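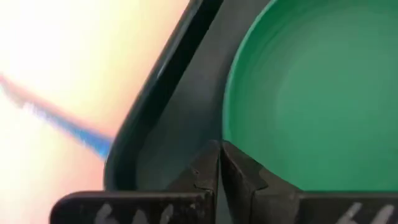

*Green bowl on a dark gray tray.*

## About Lindqvist

Lindqvist is a commercial dishware testing laboratory. We measure how bowls, plates and trays hold up in service, and we report the results to the manufacturers, caterers and school districts that pay for the work. We do not sell dishware and we do not certify it.

The company was founded by Vaughn Brannigan, a ceramics engineer, and took its first paid order in April of its second year. That order was a chip-resistance study on 74 soup plates for the caterer Hudier. The method written for it, now in its fifth revision, is still the one we use for rim impact.

### What we test

- Rim and base impact, by pendulum
- Thermal shock, from oven or freezer to water bath
- Glaze and surface wear after repeated dishwasher cycles
- Stacking load and nesting clearance
- Staining by tomato, turmeric, coffee and beet

A standard wear program runs 336 cycles. Short programs of 200 cycles are available for comparison work only, and the report is marked to say so. Melamine and other plastics are run at a lower wash temperature than stoneware – the settings are listed in the appendix of every report.

### How we work

Samples are logged on arrival and held for 45 hours at room conditions before any measurement. Clients supply at least two spare pieces per item. Broken samples are kept until the report is accepted, then discarded unless the client asks for them back.

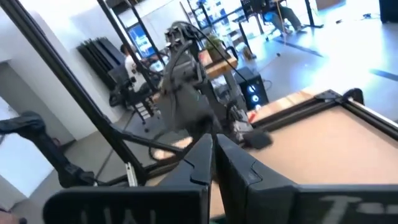
*Dark gray arm over a light wooden tabletop.*

Imani Mwakyusa runs the laboratory and signs all reports. Questions on test selection should go to her before samples are shipped. Price requests go to the front office.

### Sister companies

Vutetti handles our freight and sample storage. Prutik, acquired last year, makes the water baths used in the thermal shock room and sells them to other laboratories. Its accounts are kept separately – please do not send Prutik invoices to the Lindqvist address.

Page last revised 2012-10-27.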